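Suche Suchbegriff eingeben … Suchen

Perkance 700 Werkstattabsaugung
Kapitel 4: Aufstellen und erste Inbetriebnahme 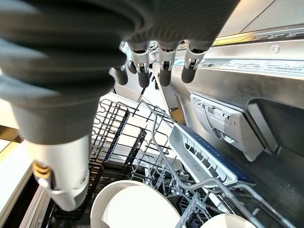 Abb. 4-1: Graue Hand, Finger mit schwarzen Gummispitzen

Dieses Kapitel gilt für die Absauganlage Perkance 700 mit einem Filtersack und einem Sammelsack. Für die Ausführung mit Feinfilter lesen Sie bitte zusätzlich das Beiblatt Paewai, welches im Karton des Filters liegt.

4.1 Vor dem Beginn

Prüfen Sie die Lieferung nach der Packliste. Fehlt ein Teil, so melden Sie es bitte an den Händler in Durunport, bevor Sie mit der Montage anfangen. Die Schrauben sind in zwei Beuteln verpackt. Der Beutel A gehört zum Fahrgestell, der Beutel B gehört zum Filtergehäuse. Mischen Sie die Beutel nicht, die Gewinde sind verschieden.

Sie brauchen einen Gabelschlüssel, einen Kreuzschlitz-Schraubendreher und eine Wasserwaage. Diese Werkzeuge sind nicht in der Lieferung enthalten.

VORSICHT: Der Motorblock ist schwer. Heben Sie ihn nur zu zweit und nicht am Ansaugstutzen.

4.2 Standort wählen

1. Stellen Sie die Anlage auf einen ebenen und trockenen Boden. Teppich und lose Matten sind nicht geeignet.
2. Lassen Sie zur Wand einen Abstand von mindestens 100 cm auf der Seite des Filtersackes. Auf den anderen Seiten genügt eine halbe Armlänge.
3. Der Saugschlauch soll so kurz sein wie möglich. Ab einer Länge von etwa 8 Metern wird die Saugleistung an der Maschine merkbar schwächer.
4. Legen Sie den Schlauch ohne enge Bögen und nicht über einen Gehweg.

Hinweis: In einem nicht geheizten Raum kann sich im Januar oder bei ähnlichem Wetter Feuchtigkeit im Sammelsack bilden. Nehmen Sie den Sack dann über Nacht ab und hängen Sie ihn offen auf.

4.3 Fahrgestell und Motor

1. Legen Sie die Bodenplatte mit der glatten Seite nach unten auf den leeren Karton.
2. Schrauben Sie die vier Rollen an. Die zwei Rollen mit Bremse kommen auf die Seite des Schalters.
3. Drehen Sie die Platte um und treten Sie beide Bremsen fest.
4. Setzen Sie den Motorblock auf die Platte. Die Pfeile auf dem Gehäuse und auf der Platte müssen in die gleiche Richtung zeigen.
5. Stecken Sie alle Schrauben zuerst lose ein. Ziehen Sie sie danach über Kreuz an, mit 21 Nm.
6. Kontrollieren Sie mit der Wasserwaage. Steht der Motor schief, lösen Sie die Schrauben noch einmal und beginnen Sie bei Schritt 5.

4.4 Filtersack und Sammelsack

1. Haken Sie den Filtersack oben am Bügel ein.
2. Ziehen Sie den unteren Rand über den Ring, bis er überall gleich weit sitzt.
3. Legen Sie das Spannband in die Nut und schließen Sie den Hebel. Der Hebel soll mit einer Hand zugehen. Geht er zu leicht, drehen Sie die Stellschraube eine halbe Umdrehung nach rechts.
4. Wiederholen Sie das Gleiche unten mit dem Sammelsack.

Achtung: Betreiben Sie die Anlage niemals ohne Filtersack, auch nicht für einen kurzen Test.

4.5 Elektrischer Anschluss

Der Stecker gehört in eine Steckdose mit Schutzkontakt und eigener Sicherung. Ein Verlängerungskabel ist erlaubt, wenn es ganz abgerollt ist. Arbeiten am Klemmenkasten darf nur eine Elektrofachkraft ausführen.

4.6 Erster Lauf

1. Schließen Sie alle Schieber an den Schläuchen bis auf einen.
2. Schalten Sie die Anlage ein und lassen Sie sie zwei Minuten laufen.
3. Gehen Sie mit der Hand außen am Spannband entlang. Wenn Sie dort einen Luftzug spüren, schalten Sie aus und setzen Sie den Sack neu ein.
4. Öffnen Sie nun die anderen Schieber der Reihe nach und hören Sie auf das Geräusch. Es soll tiefer werden, aber nicht rattern.
5. Schalten Sie aus, warten Sie auf den Stillstand des Laufrades und ziehen Sie alle Schrauben vom Beutel B noch einmal nach.

Rattert die Anlage weiter, so ist meistens die Transportsicherung noch eingebaut. Sie ist rot und liegt hinter dem Gitter des Ansaugstutzens. Ziehen Sie vor dem Ausbau den Netzstecker.

Die Ersatzsäcke bestellen Sie unter dem Namen Pivden, Größe 2. Säcke der Größe 1 passen auf den Ring, sind aber zu kurz für das Fahrgestell.

Bearbeitung Kapitel 4: Arnout De Haan
Stand: Samstag, 11. März 2023

Weiter mit Kapitel 5: Sack wechseln und Reinigung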